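Firach Open qualifier - entry fee and sponsor money

alobo_7
January 22, 2026
The entry fee for the Firach Open qualifier in May is now 300 dollars. Last year I paid less, and the course is the same 1,704 meters for the front nine. Horrocks is again the title sponsor, so I ask myself where their money goes. I play off 5, I am not rich.

tia_sugden
It goes to the prize fund. Kirsty Pearce wrote this in the club letter. Without Horrocks there is no tour stop at all.

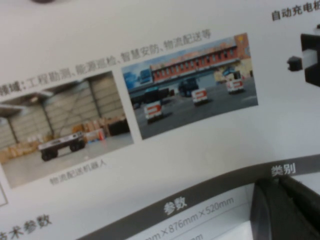 nazma_j
Sponsors pay to be seen, and I have no problem with it. But the players in the qualifier see very little of this money. At the Nitard event each of us received a bag with seven brochures and one ball. I still have such papers at home, one of them in Chinese with a photo of a low robot on four black wheels in a warehouse. I would prefer a free practice round.

DClegg
I disagree with Nazma. The practice round costs the club a full day of green fees. If you want it free, the entry goes up again.

alobo_7
At Fornska the practice round is included and the entry is lower - so it is possible.

DClegg
Fornska has no prize money for the qualifier. Please compare the same things.

tia_sugden
Does anyone know if the fee is returned when you withdraw before the draw? I could not find it in the rules.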